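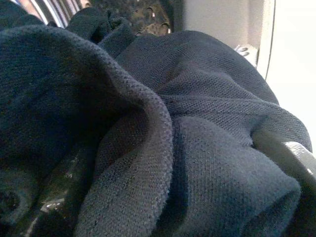

Navy knit, close up

Stadier Knitting Circle
Minutes of the February meeting, upstairs room at Gál, Plallerport

Present: Imre Boros (in the chair), Kinga Veres, Ottó Lengyel, Hajnalka Gál, and most of the regulars. Apologies came from Dénes Barta, who sent his notes on the loan box along with Kinga. Minutes taken by Kinga Veres.

1. Welcome and last meeting's minutes
Imre opened by thanking everyone for coming out in such miserable weather, and thanked Hajnalka for lighting the stove so early, which made the room a pleasure to walk into. The minutes of the last meeting were read and agreed, with one correction: the lace shawl on the front table was Ottó's aunt's pattern and should have been credited to her. Kinga is sorry about that and has written the lady a card.

2. Spring yarn swap
The swap will be held on a Sunday afternoon once the roads are better, and Imre will settle the exact date with Hajnalka. There was a long and very friendly talk about whether half-used skeins should be allowed. Ottó felt that they should, as long as they are wound into tidy balls and have a tag saying what the fiber is. Others remembered last year's basket of mystery acrylic and were less keen. In the end we agreed to give partial skeins a table of their own, over by the window, and to keep full skeins on the long tables with the labels on.

Hajnalka can lend us six tables. Setting up starts at noon and the doors open at two. Please bring your own bags! Anything left at the end goes to the school in Plallerport for their craft cupboard, as before.

3. The harbor blanket
Squares are coming in nicely and the colors look lovely together, far better than any of us dared hope when we laid the first few out on the floor in the fall. We have 50 squares blocked and ready to join. Gauge is still causing some grief - a few of the squares are noticeably bigger than their neighbors, and Ottó has kindly offered to ease them in with an extra round of crochet at the edges. Nobody needs to knit theirs over again, so please don't lose sleep.

Imre asked whether the border should be gray or cream. Cream was carried on a show of hands, after a short speech in favor of gray from Ottó, who took it well.

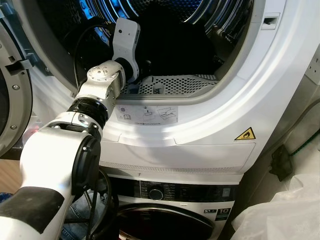 Stadier Circle News, Issue 6

4. Yarn order from Pamunix
Kinga reported that Pamunix has confirmed our order of 3000 yards of the worsted wool, in cream, moss and the deep red. It will come to her house, and she would be glad of a strong pair of arms when it does. The red is a new dye lot, so anybody in the middle of a red cardigan should come and compare before buying more. Payment is due when you pick up your share, and cash is easiest.

There was a question about washing. The label says hand wash, cool, and dry flat. Hajnalka washed a swatch of the moss that way and passed it around, and it had bloomed beautifully and gotten softer without losing its shape. She suggests everybody do the same with a good-sized swatch before casting on, and measure it both before and after.

5. Loan box
Dénes writes that the circular needles are all back except the long size 8 pair and one set of double points. If you have them at home, would you look down the side of your armchair, where he found his own? He would also like us to write our names in the little green book when we take something,

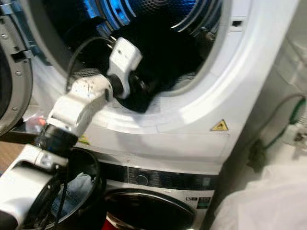
and cross them out again when it comes home. He has added two cable needles and a row counter to the box, both given by a neighbor who has moved on to weaving, and we send her our thanks.

6. Beginners' evenings
Ottó will carry on with these through the spring. Last time went well and everyone left with a few inches of garter stitch, some of it rather wavy and all of it greatly admired. He would like help from somebody who knits Continental style, as two of the newcomers find it more comfortable and he never learned it properly himself. Hajnalka said she would come along and bring her mother's old primer.

7. Any other business
A plea for mugs. The room seems to eat them. If you have spare ones, bring them next time.

Imre asked if we might start a quiet half hour for those working lace charts, and this will be tried at the next meeting, right after tea.

The meeting closed at nine, with plum cake.

Actions
Imre and Hajnalka - swap date
Ottó - joining squares, cream border
Kinga - wool delivery, list of shares
Everyone - loan needles back to Dénes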